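Notes from the Bread Swap — starter season edition

Typing this fast before the second rise so forgive me. Lots to get through.

First, thank you to everybody who came out in February. Good turnout, bad weather, and we ran out of butter before the rye people even got their coats off. More butter next time. I have written it on my hand and also on the fridge.

The main thing people wanted to talk about was sourdough starters going flat over the winter. So that's most of this item. If your starter is fine, skip down to the part about flour, or the part about the swap table rules, which have changed a little.

Why they go sluggish. Mostly cold kitchens. A starter that doubled in the afternoon last summer will sit there like wet cement when the counter is chilly. It isn't dead. People throw them out way too early. I had three emails this month from people who'd dumped theirs down the sink and wanted a new scoop, and from what they wrote I think every one of those was just cold and hungry.

What to do. Move it. Top of the fridge, inside the oven with only the light on, next to the water heater if you have a closet for that. Tape a note over the oven dial. I mean it about the note. I have baked a starter, jar and all, and the smell stays in the curtains.

Then feed it more, not less. Throw out all but a spoonful, give it equal weights of flour and water, and do that morning and night for a few days. If you've been feeding it once a week from the fridge and expecting it to lift a whole loaf the next morning, well. You wouldn't run a race on that either.

Whole wheat or rye in the feed helps a lot. Even a spoonful. Lăcrămioara Neagu swears by rye only, and feeds hers stiff, almost like a ball of dough, wrapped in a cloth inside a crock. She brought it from her mother's kitchen and it's called Omora. Don't ask me why starters need names but they all seem to have them. Omora went home with 10 people in February, in little jam jars, and I've heard back from most of you and the reports are good. Very sour, slow, holds well in the fridge. If yours grew a dark liquid on top, that's just hooch. Pour it off or stir it in, your choice. Stirring it in makes it more sour.

Pink or orange streaks are different. Throw that out, wash the jar in hot water, start over with a fresh scoop. Same for anything fuzzy. Don't scrape around it, please.

OK, flour. We got a few bags of the Plullier bread flour to try and split them up at the swap. Thoughts so far, mine and other people's mixed together: it drinks a lot of water. My usual dough came out stiff and I had to wet my hands and work more in. Once I fixed that the crumb was lovely, quite open, and the crust stayed crisp into the next day. Somebody else found it too strong for sandwich bread and said her kids complained it was chewy. Fair. Cut it half and half with all-purpose for that.

The Dreltura rye is coarser than what we had last year. Soak it first. I did an overnight soak with hot water, just enough to cover, lid on, left it out on the counter. Went into the dough the next morning like porridge and the loaf kept for most of a week. We still have 2 bags of it in the hall cupboard, free to whoever emails first. Bring your own container, the bags are split.

Hydration, because I get asked and I always explain it badly. It's just water weight against flour weight. If you're new, start lower than the internet tells you. All those wet shiny doughs look great in videos and then you've got a puddle on the counter and it's eleven at night. Learn to shape a stiffer dough first and add a splash more water each week untill it gets annoying. Then back up one splash. Thats your number.

Baking without a Dutch oven. Also got asked. You can do it. Put a heavy tray upside down in the oven to get properly hot, slide the loaf onto it on parchment, and set a pan of boiling water on the rack below. Quick with the door. Take the water out when the crust starts to color. It won't be exactly the same but it's a good loaf and nobody's wrist hurts from lifting a cast iron lid. A big roasting pan flipped over the loaf works too, if it fits.

Now, temperatures. For the inside of the loaf I take mine out at 210 on the probe, Fahrenheit. Rye I leave a bit longer and then don't cut till the next day. I know. It's hard. But cut it warm and the knife comes out gummy and you'll think you did something wrong when you didn't.

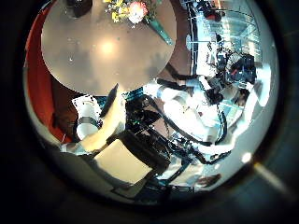

Can I keep a starter going if I only bake once a month?

Keep it in the fridge, fed stiff, and take it out a couple of days before you plan to bake. Give it three or four feeds on the counter until it's rising the way it should. A stiff one handles the wait much better than a runny one. You can also dry some on parchment, crumble it up and keep it in a jar in the cupboard as insurance. I do this every spring and have had to use it once.

Couple more bits on that. When you dry it, spread it thin, like paint, and leave it until it snaps. If it bends it isn't ready and it will go moldy in the jar. To wake it up, crumble a spoonful into a little warm water, let it go soft, add flour, and wait. First day you'll see nothing. Second day maybe a bubble. Don't give up before day four.

Discard. We're all drowning in it. What I've been doing: crackers. Discard, a bit of melted butter or oil, salt, whatever seeds are going stale, spread on a tray as thin as you can get it. Ten minutes in the oven, score it into squares, back in until it's brown all over and not just at the edges. Pale ones go soft by evening. Pancakes are the other obvious one, and the Cârstea bakery was kind enough to pass on how they do theirs — discard left out overnight with buttermilk, egg and soda in the morning, no extra sugar in the batter. Smaller than you'd think. They brown fast.

Swap table rules. These got a bit loose over the winter so here they are again.

Label everything. What's in it, when you baked it, and nuts or seeds in capitals please.

One loaf in, one loaf out. If you bring rolls, six rolls is a loaf. If you bring a starter you can take whatever you like, we're grateful.

No cutting on the swap table. Use the tasting board at the other end, the crumbs were getting into peoples bags.

If you didn't bake, come anyway. Bring jam, butter, soup, a friend who eats. There is always too much bread by the end and I end up with a freezer I can't close.

Next swap is 14 March 2026, same place, doors at 10. Lăcrămioara is doing a short demo on shaping, the stiff rye kind and a regular round loaf, and she's said she'll bring a scoop of Omora for anybody who missed out. Bring a small clean jar with a lid that isn't screwed down tight. We had an incident with a tight lid. The car smells fine now.

There are 17 spots for the demo, that's how many we can fit along the long side with elbows. Email me to hold one. If you've got your own bench scraper bring it, I only own the one and the handle is coming off.

Things I still need: a second set of scales for the demo, a couple of linen cloths that can get floury, someone to bring coffee. Last time the coffee was me and it was not good.

Lost and found: one oven mitt, blue, left hand. One very nice bread knife which I'd love to keep but won't. A lid with no jar.

Oh and the recipe cards from February — yes the seeded loaf card had the salt wrong. It should be two teaspoons, not two tablespoons. Sorry to everyone who made it. Sorry especially to whoever took it to their in-laws. I've fixed the card and there'll be new ones by the door. Please throw the old one out, don't just cross out the line, somebody always copies the wrong version.

Right, the dough is over the side of the bowl. More next month.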